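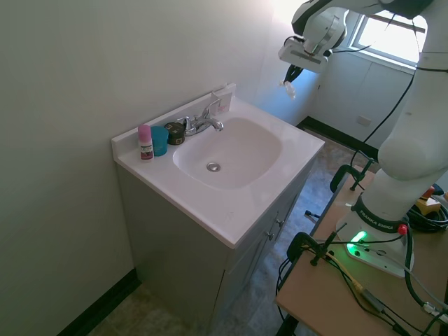
Washroom corner, vanity with grey base and one-piece white top.

Flolstead: the rooms in pictures
Updated 2025-08-23

Flolstead is a small practice flat on the ground floor of the Birhane building. It is used for sessions on everyday household jobs, such as wiping down a sink, putting things back where they belong and checking a room before leaving it. The rooms were fitted out in May and most of the furniture was bought second-hand or carried over from the old flat.

This page covers the washroom corner. The kitchen and the bedroom have their own pages, which can be reached from the Flolstead menu.

The vanity
The basin is oval and moulded into the countertop, so there is no joint around the rim to collect dirt. There is a low raised edge along the back where the top meets the wall. The drain is round and chrome. For cleaning, start at the back edge, work forward, and do the basin last.

The tap
Chrome, with a single lever and a short curved spout. Lever taps were chosen for all the sinks in the flat. They are easy to work with one hand and easy to wipe. Use a soft cloth on the chrome, and do not use the green scouring pads from the kitchen.

Things on the countertop
The small items stay at the back left, in a row: a small bottle with a pink cap, a teal-blue plastic cup and a dark brown round jar with a light label. The jar goes next to the tap. People tend to put the cup back on the wrong side of it, so check the order when you finish. Anything that does not have a place on the countertop should go in the cabinet.

The cabinet
Grey, two doors, with small metal knobs near the middle. Spare cloths, a washing-up bowl and the cleaning spray are kept inside. The spray is Trumen bathroom cleaner in the 200 ml bottle. There should be 3 bottles in stock. If there is only one left, write it on the sheet inside the left-hand door.

Walls and floor
The wall by the vanity is a pale cream and the baseboard under it is dark green. The far wall is white, with panels on the lower part below the window. The flooring is vinyl in a mottled grey-beige, bought as a remnant from Mivska. It can be mopped with plain warm water. Please do not use polish on it, as it gets slippery.

The window
It gives good daylight, and the glass is cleaned on the same day as the windows in the kitchen. Keep the catch closed when you leave.

Using the room
A full clean of the washroom corner is planned as a 20 minute job, including putting the small items back. Groups should leave the cloths in the laundry bag in the hall, not in the basin. Faults such as a loose knob or a slow drain go in the book by the front door with the room code, which is 2420 for this corner.

More pages: Flolstead kitchen, Flolstead bedroom, Hall and storage, Booking the flat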